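Subject: Re: [irkell-list] New Grerness album - thoughts?

Hello all, and hello especially to Mio, whose message I read on the train and have been composing a reply to in my head ever since.

Mio Kamata wrote:

> Has everyone had a chance to sit with the new Grerness record yet?
> I've played it through 7 times now and I still can't decide. The
> first half is lovely, but I miss the loud guitars, and I don't
> understand why they put Clatance out as the first single when it
> sounds like nothing else on there. Also, does anyone know if the
> vinyl has the extra songs? The shop page only says "expanded
> edition" and leaves it at that.
>
> Mio

I'll take the vinyl question first as it's the easy one. Yes, it does. There are 2 extra songs, both tucked on the end of the last side, and one of them is the slow version of Psarras that they used to finish with on the small hall tour. Takeshi Sakai asked after that one on this list ages ago, so Takeshi, if you're still reading, your patience has been rewarded! The other is a short instrumental with a harmonium and what sounds to me like rain on a shed roof, and I'm very fond of it, though my husband asked if the record had got stuck.

Now, the guitars. I do know what you mean, Mio, and on my first listen I felt the same small drop of the heart when the opening song went by and the drums still hadn't come in. But I'd gently suggest trying it late in the evening, on speakers if you can, with the bass turned up a touch. There is a lot of guitar on it, it's just been pushed to the back and played very softly, and once I'd noticed it in the third song I kept finding it everywhere. Asuka Ebihara said something similar when we spoke on the phone, and she's much harder to please than I am where this band is concerned. She gave up on the last album before the end of side one and lent me her copy, which I still have (sorry, Asuka, I will bring it in April).

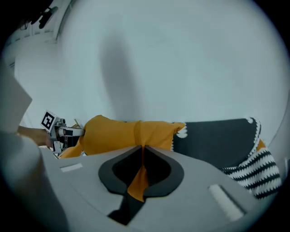

As for Clatance being the single, I think somebody at the label simply wanted the one with a chorus. It's a good chorus, too, and I've been singing it over the washing up all week, but it does give people the wrong idea. A friend at work bought the album on the strength of it and came back rather puzzled. If it had been up to me I'd have gone for the title song, trimmed down a bit, or else the duet, where the two voices swap lines in the last verse and you stop being sure who is singing what. That verse made me put my cup down. I played it again straight away and then had to start the whole side over.

I'm less keen on the second side, I'll admit. There's a long stretch after the duet where the tempo never changes, and the words get a little vague (how many harbours can one lyricist need?). Babatunde Usman wrote here that he skips to the closing song, and while I'd never skip anything on principle, I did go and make toast. The closing song is worth coming back for, mind you. Eight minutes long, with brass, and a proper ending instead of a fade, and if they play it live I expect I'll be no use to anyone afterwards.

Which brings me to the concert. Lingyun Dong has kindly offered to gather up names for the April show, so that we can sit together this time and not be scattered all over the balcony as we were before. I have 2 spare tickets in the stalls, at face value, first come first served, and I'd much prefer them to go to people from the list. Write to me directly and not to everyone, please, or we'll have the muddle we had last time. Doors are at half past six, and I'm told the support act is well worth being early for, a fiddle player with loop pedals who used to open for them years ago.

One more thing, and then I'll let you all get on. Does anybody still have the running order from the radio session they did for the first album? I had it written inside a cassette box, and the box now has a different cassette in it altogether. I can remember the start and the finish but nothing in between, and it's been nagging at me.

Do tell us what you make of it after another go, Mio.

With very best wishes to everyone,
Judith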